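Teleoperation Operators for Tabletop Demonstration Recording (fixed term, part-time)

Location: Jeramari site, ground floor lab
Start: December
Openings: 5
Reference: Beditz collection, kitchen and bar tasks

Summary

Jeramari is recruiting operators to record manipulation demonstrations on a two-arm work cell. The recordings are used to train and evaluate a learned control policy for small household tasks. The position is 14 hours per week for the length of the Beditz collection. No degree is required. Applicants who want to take part as unpaid observers should not use this form.

What the work consists of

An operator drives the arms through a written task, start to finish, and marks each attempt as accepted, rejected or unclear. A task is usually one to three steps: pick up a cup and set it down in a named cell, move fruit to a board, place a glass on a tray. The table is covered in brown paper and divided into cells with blue tape. Start positions are given by cell, and the objects are rearranged between attempts according to a printed list.

Objects in the current set include cups, bowls, a stemmed wine glass on a tray, lemons and a cutting board. Clear objects are over-represented on purpose. Operators should expect to repeat the same short motion many times with small changes in the starting layout.

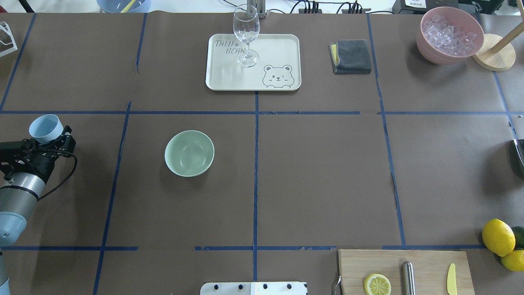
Luzius Steiner: Add something on pace before this goes out. People read "operator" and expect to be driving the arms all day. In the last collection resetting the table took as much of my shift as the recording did, and the annotation came on top of that. I would still recommend the job, but say so plainly.

The point is accepted. Time in a normal shift is split between recording, resetting the table and annotation. Applicants who are interested only in the recording part are unlikely to enjoy the work.

Duties

- Run the start-of-shift check on both arms and both grippers, and log the result.
- Record demonstrations from the assigned task list. Target: 30 accepted attempts per shift.
- Reset objects to the listed cells. Replace torn paper or lifted tape when it interferes with a task.
- Write a one-sentence instruction for each attempt in ordinary English ("put the blue cup in the cell left of the green bowl").
- Label failed attempts by cause: missed grasp, dropped object, collision, wrong target, operator error. Failed attempts are kept and must not be deleted.
- Stop the arms whenever a person reaches over the table.

Quality requirements

Each operator completes a qualification set before recording for the collection. The pass mark is 95 percent agreement with the reference labels. Motion is reviewed separately. Reviewers look for steady approach speed, a clear grasp before lifting, and no long pauses in mid-air. Pauses are the most common reason for rejection among new operators. One repeat of the qualification set is allowed.

Where two operators disagree on a label, the attempt goes to a reviewer and the decision is added to the labeling guide. Operators are expected to read guide changes at the beginning of the shift.

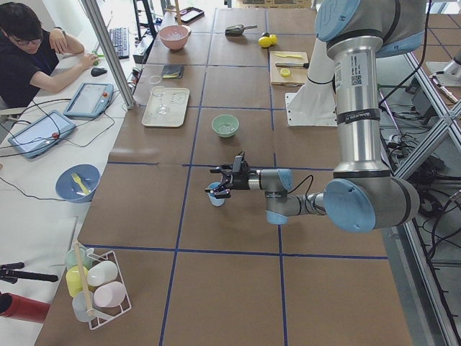
Photo: Jeramari / Beditz collection

Working arrangement

Operators work in pairs and alternate between driving and resetting. Shifts are morning or afternoon; the afternoon shift ends at 6 p.m. The work cannot be done remotely. It involves standing, reaching across a table and long periods of close visual attention. Lab clothing is not supplied. Loose sleeves and lanyards are not permitted near the arms.

Training is paid at the full hourly rate and covers the teach pendants, emergency stop procedure, the Thaler recording software and the labeling guide. No operator records alone until the stop procedure has been signed off.

Required

- Good hand-eye coordination and normal or corrected vision.
- Ability to follow a written procedure without improvising.
- Clear written English.
- Availability for the full collection period.

Useful but not required

- Prior work with robot arms, machine tools or remote equipment.
- Experience in data labeling, lab work or food service.
- Basic command line use.

Data and consent

Arm positions, gripper state and camera video are stored for every attempt. Hands, voices and faces may be captured. Operators sign a consent form before the first shift and may ask which recordings they appear in.

How to apply

Send a one-page resume and a short note on your availability through the Gralton applications page, quoting the reference above. Do not send a cover letter. Selected applicants are invited to a trial at the work cell, which is paid whether or not an offer follows. Applications are reviewed in the order received, and the listing is removed when all places are filled.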